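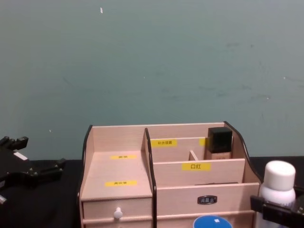 # Gavalas says output deal will calm fuel prices. The numbers are thin.

9 Feb 2024

The government of Gavalas on Friday's usual schedule of upbeat statements has added one more: a pledge that its new production agreement with Zindudon will "restore order" to the regional crude market.

The statement, released by the energy ministry, praises the two countries for acting "with one voice" after months of falling prices. It runs to 2 pages. The production figures take up a single paragraph.

Under the deal, Gavalas and Zindudon will together hold back 400 barrels of every day's output at the Grinirby terminal for each cargo already under contract. The ministry did not say how many cargoes that covers. Without that number, the size of the cut can't be worked out, and a spokesperson declined to provide it.

Past promises give reason for caution. A similar pact signed last June was also called historic. It set limits on both producers, named no inspector, and carried no penalty for going over. Each side later accused the other of pumping more than its share, and neither published its well data.

The new text does little to fix that. Checks will be handled by a joint office whose staff, budget and start date are all listed as "to be agreed." Either government can leave the deal on written notice.

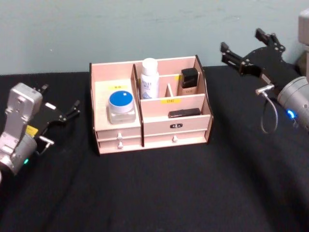 *A desktop organizer holding a jar with a blue lid, on a table covered in black cloth.*

Iso, the shipping company that moves most of the crude out of Grinirby, said it had not been asked to change its loading plans. In a brief note to customers, the company said it expects "normal operations" through the spring. That is a strange thing to expect if supply is about to shrink in any way that buyers would notice.

Traders seemed to agree. Prices at the terminal moved up in the first hour after the statement, then gave back nearly all of the gain before the close.
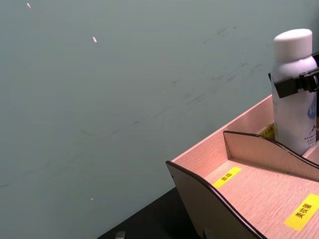

The ministry blames the weak market on "outside speculation" and says the agreement was needed to protect producers from it. It offered no evidence for the claim. Storage tanks at Grinirby have been filling since the fall, and a plain surplus of oil would explain the slide just as well.

The full agreement, with its annexes, is said to be 151 pages long. Only the opening statement has been made public. The ministry said the rest would be released "in due course," the same phrase it used for the earlier pact, whose annexes remain unpublished.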